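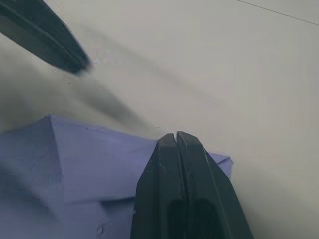

The folding of the cloths took up the first part of the November meeting, as it did last time, and we make no apology for it because the hall at Plunberg gets through an awful lot of them. The washing had all come back and everyone agreed it was lovely to have it in the building again. The trouble remains that a cloth put down in a hurry ends up like the blue-violet one, bunched into several folds with one corner standing up like a little tent, and a pile of those will never go in the cupboard however kindly you press on the door. After a good deal of friendly talk, and two demonstrations which did not agree with each other, it was settled that cloths will be folded in half, in half again and then in three, with the hem tucked inside.

Colours. A member asked whether we might keep the colours apart on the shelves. This was warmly received. The top shelf was thought too high for anything wanted often, so the Christmas cloths will go up there and the everyday ones will come down to where we can all reach them.

New stock. Prices were read out for plain cotton squares. Trendinow would let us have 60 for the sum of £500, delivered. Hutsuliak were dearer at £900, though the sample passed round the table was beautifully thick and several of us were sorry to hand it back. Agreed to go with the cheaper ones and to look at the others again in spring, once the roof has been paid for.

The Nerkus lunch. We have been asked to lay the tables again and were very pleased to say yes. Helpers to come at half past nine, please, and to bring an iron if they have one that doesn't spit. The kettle will be on from nine.

Any other business. The cupboard door still sticks. Someone has left a green umbrella and a cake tin (washed) by the sink, and both would like to go home.

The meeting closed at ten past eight. Next month we start at seven, in the small room.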